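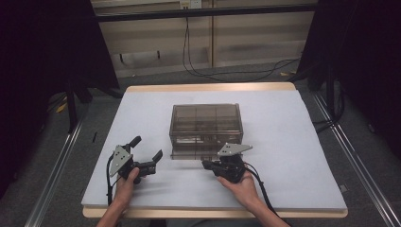

Smoky-brown storage box with the lid on.

Navholm Sports Car Owners – monthly meeting, Mon 8 August

Filed under: Club News, Minutes

Stavros Obradović took the chair and thanked everyone for coming out on such a sticky evening. The July minutes were read and approved with one spelling fixed.

Lenka Baláž gave the money report. The account stands at 2,822 dollars, a good bit healthier than we feared after the track day, and dues are in from 63 members. 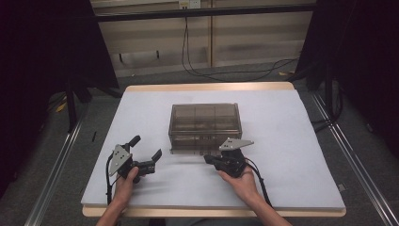
Box on the white tabletop.

Fall drive: Mirjana Kovačević has tried the Drivthorpe road in her coupe and loved every mile, though there is fresh gravel near the bridge – please go easy there! We agreed on a limit of 20 cars, leaving in groups of eight or fewer.

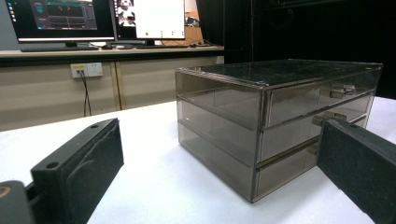 Čestmír Beneš asked again whether convertibles could go first, and after a long and very friendly talk it was left to the drivers on the day. Biljana Ivanov will call the Rudisero diner about lunch.

Tires: carried over to next month.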